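White laundry, again
26 October 2022

In my mother's house the white things were washed alone, and they were folded first, before anybody touched the colors. I did not understand this as a child. Now I live in a small apartment in Wosby and I do the same, only with less discipline.

My difficulty is always the long pieces. A T-shirt I can fold on any surface, even on my knees. But long white cotton comes from the machine like a rope, and if I leave it in the basket one night, I must iron it, and I do not like to iron. So I learned to pull it first. You take it by the two ends, you pull slowly until the fabric opens, and only then you lay it down and make the first fold.

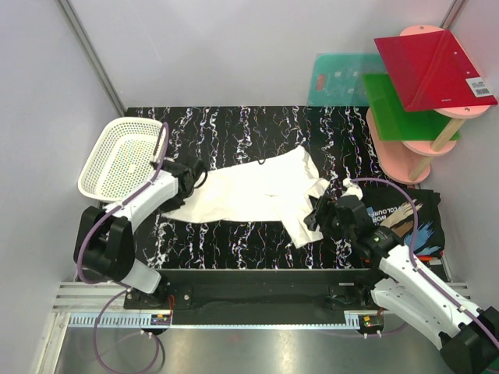
For the pulling a dark table is best. On a light one I do not see the creases in white cloth, and I find them only when I wear it. I had for years a pale table from Brolar, 92 cm long, and it was too short also. Trousers were hanging over the side and made a new crease exactly there.

The T-shirts with a big print I fold with the print outside and keep them flat. If two prints lie face to face in a warm closet, they can stick a little. I lost one like this in May and I was quite sad for it.

A basket with holes is good too, because the air can pass. I paid 22 for mine at Trudora and it still has all its corners – more than I can say for the woven one before it.

Next time I want to write about towels. I have changed my opinion on folding in three.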